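The bangles on the round table
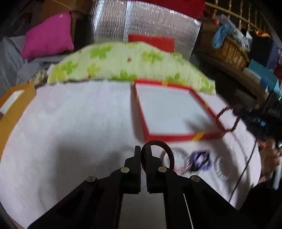 Red tray, bangles and a hair-tie-like loop on the white table, Telldale hall.

Many of you asked me what happened with the jewellery from the autumn donation boxes, so I write this item to explain where we are with it and what help we still need.

When Colleen Bergeron opened the last box, she found at the bottom a big knot of small things: bangles, bracelets, hair ties, and two broken necklaces wound through all of them. It took her a full evening to undo the knot. We decided then to sort the small accessories separately from the clothes, on the round white table, because every colour is easy to see on it and a clear bangle is not so quickly lost as on the brown one. (It still gets lost sometimes. Please feel with your hand before you move the tray.)

The red tray with the yellow marks on the rim is for pieces that are ready for sale. Please do not put anything else into it, also not your keys. Pieces which still have to be looked at stay on the table beside it. Last month I found a bracelet with an open clasp among the finished ones, and a customer had already tried it on.

For the sorting itself we use these rules:

Bangles go by size, and the colour does not matter. Hold them against the cardboard ring that Arif Thambiah made. If it is smaller than the ring, it is a child's bangle.

Beaded and braided bracelets must be pulled gently one time. If the elastic stays long, put it in the repair jar.

Hair ties and coils are washed in warm water with a little dish soap and dried on a towel overnight. We had a small discussion if we should sell used hair ties at all. Ruairi Lamont was against it, I was for it, and for now we sell the washed ones in bags of 8 at the price of one bangle.

Anything with a stone or a maker's stamp goes to Sohail Bajwa, who looks at it at home with his magnifying glass. He found one silver bracelet so far -- it was sold for $40, and the buyer was very happy.

We now need small paper bags, the kind with a flat bottom. We have used almost all of the 100 from the summer. If your workplace has some left over, please bring them to the hall, or leave them in the grey bin beside the side door. Ribbon is also welcome, any colour, but not the wired one.

The next sorting evening is on Wed 13 December, from seven o'clock. There is tea, and I will bake the lemon slices again. In January we will start with the scarves and the belts, and for this we will need the long tables also. If you can carry one, please tell Colleen.

Archie Crichton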